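# About Pindorum

Most robotics companies will tell you on this page how well their machines work. We test other people's machines and write down how they fail, so we tend to read those pages with one eyebrow up.

Pindorum was started by Blair Rutherford after a bad April at Laxdal, where a hand-held gripper closed when it should have stayed open. The log said "normal stop." The person whose thumb was in it disagreed. Three reviews blamed the operator. Blair took the tool apart and found a worn spring and a software limit that had been switched off for a demo and left off.
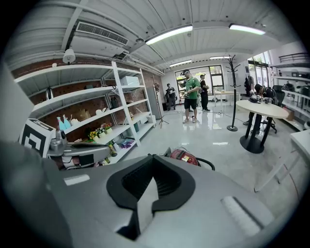
Laxdal fixed the spring quickly. The limit took longer, mostly due to arguments over who had turned it off. We still think that's the wrong question. A safety limit that can be switched off with no warning on the tool will be switched off again by somebody else.

## What we do

Clients send us grippers and the claims that came with them. We run each one through 1,000 grip cycles, then pull the power, block the fingers and feed it bad position data. Our last job, the Akitz hand unit, stuck shut 17 times. The maker's own figure was zero. They had been restarting the count after every reset. 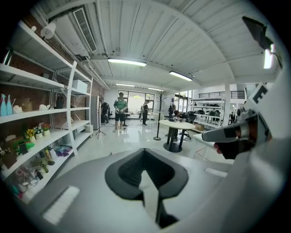 We don't hand out seals or badges. Clostel asked for one and we sent them a list of 21 open faults, four of which they have since closed. The rest are "under review," a phrase we've learned to distrust, including when we use it ourselves.

## Our own mistakes

We once passed a release button that failed when the operator wore gloves. We had only tried it with bare hands. Gloves are now part of every test, and the old report is still available with the error marked on its first page.

If you have a fault that a supplier says can't happen, send us the tool and the raw logs. Please don't clean either one first.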